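Modora recrute : relecteurs / relectrices de règles pour cellules bi-bras (mission, temps partiel)

On cherche du monde, vite. Démarrage en avril, idéalement début avril.

Le contexte en deux mots. Modora rédige un référentiel de bonnes pratiques pour les tâches de manipulation à deux bras : rangement, tri, mise en bac, passage d'objet d'une pince à l'autre. Ça s'appelle Rarico. Ce n'est pas une norme au sens strict, plutôt le document que l'intégrateur ouvre avant d'écrire sa première ligne de programme. La version actuelle compte 295 règles. Trop, et certaines se contredisent. D'où l'annonce.

Le travail se fait sur simulation. Pas de déplacement en atelier, pas d'habilitation machine à fournir. Vous recevez des séquences rendues, vous les regardez, vous appliquez la grille, vous notez les écarts. Le lot ouvert en contient 2 681, toutes sur table, deux bras, pinces à deux doigts. Le suivant montera à 3 000.

Ce qu'on vous demandera de vérifier, en gros :

Approche de la pince : axe vertical ou non, vitesse réduite avant contact, doigts ouverts assez tôt.
Distance entre les deux bras pendant tout le mouvement. Coudes compris !! C'est là que les relecteurs se trompent le plus, on regarde les pinces et on oublie le reste.
Position d'attente du bras qui ne travaille pas. Règle 41 : dégagé du volume de travail, pince ouverte, pas au-dessus d'un objet.
Bords de bac : pas d'appui sur le rebord, sauf consigne écrite.
Petits objets posés près du bac, à signaler dès qu'ils sont dans la zone de descente.
Retour en position de repos en fin de séquence.
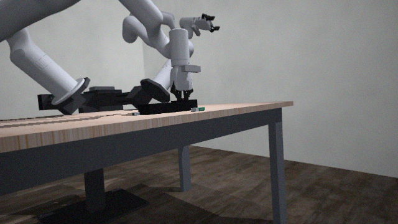

Pour chaque écart : numéro de la règle, instant dans la séquence, une phrase. Une seule. Si la règle est mal écrite, le dire aussi, il y a une colonne pour ça et c'est la colonne qu'on lit en premier. La saisie se fait dans Hadgu, notre outil interne (navigateur, rien à installer). Prise en main : une heure, en visio, payée.

Doute sur un cas : cochez « indécidable ». Ne devinez pas. Une occlusion reste une occlusion, si le second bras passe derrière le premier et qu'on ne voit plus la distance, on demande un autre point de vue et on passe à la suite.

Profil

Bac+2 technique ou expérience équivalente : maintenance, automatisme, méthodes, programation robot. Les profils prévention et sécurité machine nous intéressent beaucoup aussi. Avoir lu au moins une fois l'ISO 10218 est un plus, on ne vous interrogera pas dessus. Français écrit correct. Anglais de lecture, une partie des commentaires arrive de chez Stultia, notre partenaire sur la partie simulation, et ils écrivent tout en anglais.

Patience indispensable. Les séquences se ressemblent.

Conditions

Mission de trois mois, renouvelable une fois. Douze à quinze heures par semaine, horaires libres, sauf le point d'équipe à 9 h 30, une fois par semaine.
Rémunération : 2 000 euros brut par mois.
Contrat à durée déterminée ou facturation indépendante, au choix.
Télétravail complet. Écran de 24 pouces minimum, on ne fournit pas le matériel pour cette mission (désolés, on y travaille).
Double relecture : chaque séquence est vue par deux personnes qui ne se concertent pas. En cas de désaccord, un troisième relecteur tranche. Pas de classement, pas de prime au volume.

Les séquences et les règles en cours de rédaction sont confidentielles. Accord à signer avant le premier accès.

Pour candidater

Un CV d'une page, quelques lignes sur une cellule ou une machine que vous connaissez bien, et une règle de sécurité que vous trouvez mal faite. N'importe laquelle, et pourquoi. Pas de lettre de motivation svp.

Envoi par le formulaire du site, rubrique Missions, en indiquant « Relecture Rarico » dans l'objet. Réponse sous dix jours, y compris négative. Les personnes retenues font ensuite un essai sur six séquences, rémunéré, avec la même grille que le reste de l'équipe.

Candidatures ouvertes jusqu'à ce que les postes soit pourvus. Il y en a quatre.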